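Home Robotics > Hands & Grippers > Owner Reviews

jfairweather
Three weeks with the Bedeo hand. Paid 1,789 for it, wrist adapter included. Rigid stuff is easy. Soft packaging is what I wanted it for, so I've stuck to that.
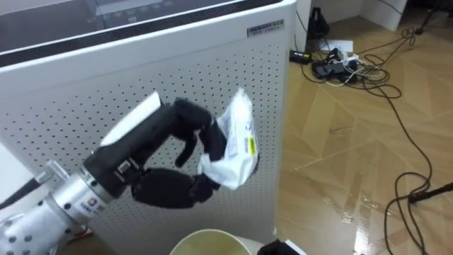 Bedeo hand holding a crumpled plastic package, Sunday

Fingers curl over the top, thumb comes in underneath. I like that grip.

katene_r
For 800 you can get the Hurness. Two fingers, and it does bags fine.

jfairweather
Tried one. It pinched them and they slid out.

dorville81
Mine didn't. What force setting?

jfairweather
3.

dorville81
Too low. Go up before you blame it.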